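Notebook – sim bench, October, started 9:40 a.m.

Coffee first, then rules. I promised Kumiko I'd write up the house rules for simulated block tasks before anyone builds another one, so this entry is half log and half draft. If you're reading this and you hate a rule, scribble on it! I'd much sooner argue now than after we've burned another week of compute.

Background for whoever was out last week (hi, Istano folks): we had two block scenes, one from Rotich and one of our own, and both were labeled "standard tabletop." They weren't the same tabletop at all. Different friction, different block mass, and the success check in one of them fired as soon as the block got near the target, whether or not the gripper had let go. So we were comparing scores that had no business sitting in the same table. My fault as much as anybody's, I approved the second one on my phone in a parking lot.

The draft, as it stands this morning:

Every scene gets a scene card, and the card lives next to the scene file, same folder, same name. Friction, masses, time step, light setup, viewpoint, success check in plain words. If you can't write the success check in plain words it isn't finished. (Kumiko made me rewrite mine three times. The version we kept says "block resting on target, nothing touching it, held for 90 steps," and I'm pretty happy with that.)

Seeds get written down before the run. Yes, before. I know it's a pain when you're just poking at something, but poking has a way of ending up on a slide.

No changing the success check in the middle of a batch. If it's wrong, stop, bump the version number, and start the batch over.

Every run that starts gets counted. Crashes count, and so do runs where the physics blows up and a block leaves for the moon. They go in their own column and they stay in the total.

And the one I spent most of today on, which is looking at the rendered views by eye before training on them. I'd been lazy about this. I would check the wide overview, see the blocks where they should be, and move on. But the policy never gets the wide overview! It gets whatever the close viewpoint gives it, and with blocks overlapping that can be a very different picture.

So I went through the close views from the Wondach layout one at a time, with the scene card open on the other monitor. I kept this one as the page for the "occlusion" part of the card:

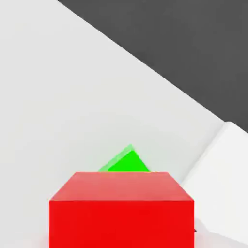

Close view, simulated. Red cube in front, green behind it with only the peak showing.

I'd have passed this scene on the overview without blinking. Up close, the red cube hides the bottom of the green piece, and from what's left I couldn't tell you how big the green one is or what its full shape is. I tried, too – I covered the scene card with my mug and wrote down a guess, and it wasn't a guess I'd bet lunch on. If a person squinting at it can't say, then a label that says the green block is "fully visible" is just wrong, and the card has to say "partly hidden."

Also on my list from the same view: that tiny dark speck just off the right side of the red cube. I don't know what it is. Could be a rendering thing, could be a bit of geometry I should know about. Under the new rules an unexplained mark gets a line on the card and an owner, so, owner is me. I'll turn objects off one by one tomorrow and see when it goes away.

I do want to say the contrast is lovely, red and green on a white table, dark floor behind. Very easy on the eyes. That's worth a rule of its own, because a policy that does great on strong colors and a clean tabletop has told you how it does on strong colors and a clean tabletop and that's about it. Proposal: any result from a clean scene gets reported together with at least one messier one. Textured table, duller blocks, lights moved. Cesutard has a texture set we're allowed to use, need to dig out the license note and paste it into the card template.

After lunch

Went through 370 rendered views in all. It took roughly two hours, less awful than I feared, music helped. Of those, 11 had a label that didn't match what was showing, nearly all of them the "fully visible" problem. I fixed none of them by hand! I sent the list to Kumiko so the labeling script gets fixed and the whole batch gets relabeled from scratch. Hand patches are how we got into the last mess.

Kumiko Iwasaki's comments, copied in from chat so they don't get lost:

– The visibility label should be a number from the renderer, with "partly hidden" defined by a cutoff we agree on. She's right. Cutoff still to be decided.
– Somebody other than the scene's author should do the view check. Also right, and I grumbled a little. Swapping with her starting on the next scene.
– The card template is too long. It has 7 sections, she wants it on one screen. I'll merge lighting and viewpoint and see how it looks.

Open stuff for tomorrow: the speck, the cutoff, the Cesutard license note, and a message to Rotich asking whether their friction value is per contact or per material. Their card doesn't say. (Ours didn't either until this morning, so I'll ask nicely.)

Relabel job is queued on the small machine. Please don't reboot it tonight.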